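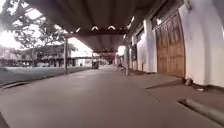

Covered way, lamps on

Swap day is Sunday, 18 tables booked so far. Mendero will bring the seed trays.

> Is parking still free at Grirnville?
> And do we label our own pots?

Yes to both.
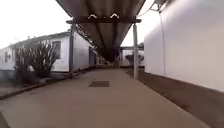
Covered way, concrete path

Please write the variety and sowing month on each label.

1. Tomatoes and peppers go on the first tables.
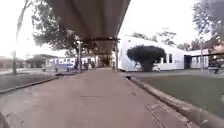 2. Bulbs and tubers, bagged, 59p a bag.

Keep blighted plants at home,
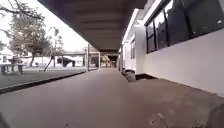
and the same goes for anything with vine weevil.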